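Food Service Operations, Unit 4: Meatless menus in a mixed restaurant
Tutor: Leandro Domínguez

Most restaurants with vegetarian dishes also serve meat or fish. Guests will ask how the two are kept apart, and floor staff need a correct answer.

Terms used on menus

Vegetarian: no meat, fish, gelatine or meat stock. Check the cheese for animal rennet.
Vegan: as above, with no dairy, egg or honey.
Can be made vegan: the kitchen swaps an item on request. Write the swap on the order slip.

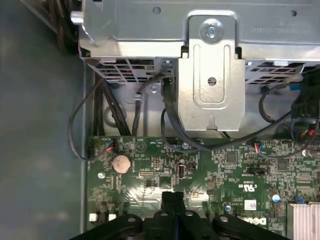

Case: Pasow

Pasow is a bistro with 20 main courses, 4 of them vegetarian. In September it served 1154 mains, and 300 were vegetarian. A fifth of the menu brought in just over a quarter of the orders. Two complaints came in that month, both over the mushroom soup, which was made with chicken stock and marked with a green leaf.

Work out the vegetarian share of orders to one decimal place. Then rewrite the soup entry so that it is accurate.

Kitchen practice

Separate fryer oil for fish and chips. Separate boards and tongs. Stocks labelled with contents and time made.

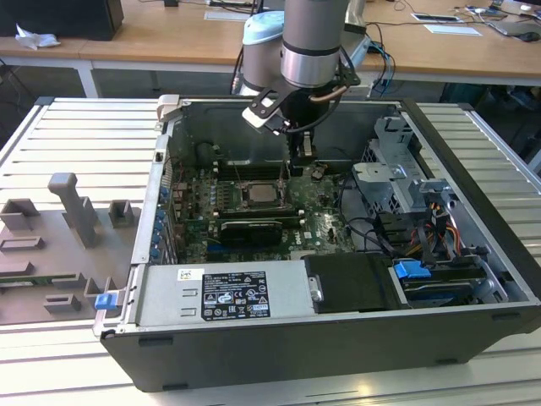

Open desktop computer with the motherboard exposed.

For next session

Read the Hukora and Raudsepp menus in the course folder and mark any dish whose label is unclear. Bring one question you would put to the chef.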